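Kitchen Chores a Machine Can Do, and the Ones It Can't Yet

Posted by Brian Langat, 19 December 2022

Readers keep writing to ask if they should wait for a robot before redoing the kitchen. My answer is no. But it helps to know which jobs are hard for a machine, and a few of the fixes make the kitchen easier for people too.

Floors are mostly solved. If you keep cords and socks off the floor, a robot vacuum will handle crumbs under the table. Ours gets stuck on the fringed mat by the sink, so the mat goes on a chair before it runs.

Breakfast is harder. Making toast and warming a cup of milk takes a lot of small moves: push a lever, pull a door, turn a knob, set a plate down level. Each one needs a different amount of force. A light toaster slides when you push the lever down at an angle. A microwave door sticks, then lets go all at once.

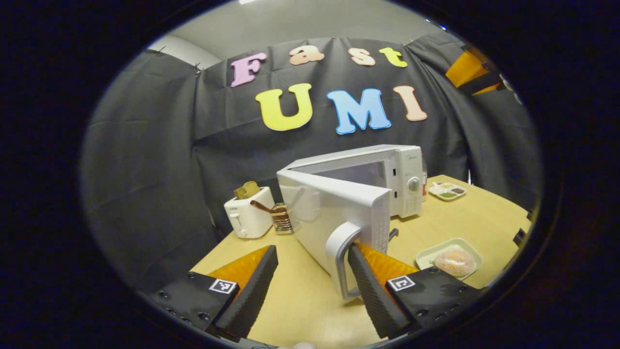

Microwave door open, with the handle between the gripper's fingers. The toaster is on the left and the donut is on its plate.

Doors with a handle that stands out from the front are easier for a gripper than push-button doors or flat recessed pulls. They are also easier for anyone with sore hands. If you are shopping for a microwave, try the door with two fingers. If the whole oven moves, put rubber feet under it or pick a heavier one.

Leave room for the door to swing. I allow 3 inches past the widest point. My neighbor Genji Tsuji kept a spice tray in the path of his and swept it onto the floor in June. Cumin is still turning up.

Knobs are better than touch panels for wet fingers. Put a dot of nail polish at the setting you use most.

Soft food is still a job for people. A glazed donut dents if you squeeze it and slips if you don't. Use a wide spatula, or slide a sheet of wax paper under it and lift both.

Wiping down is the chore I would hand over first, and it is one of the last I expect to. A machine has to move everything, clean, and put everything back. Until then, keep the small things on one tray so you can lift them off together, and wipe from the back of the counter to the front.

Next time: descaling a kettle, and getting burnt milk out of a pan.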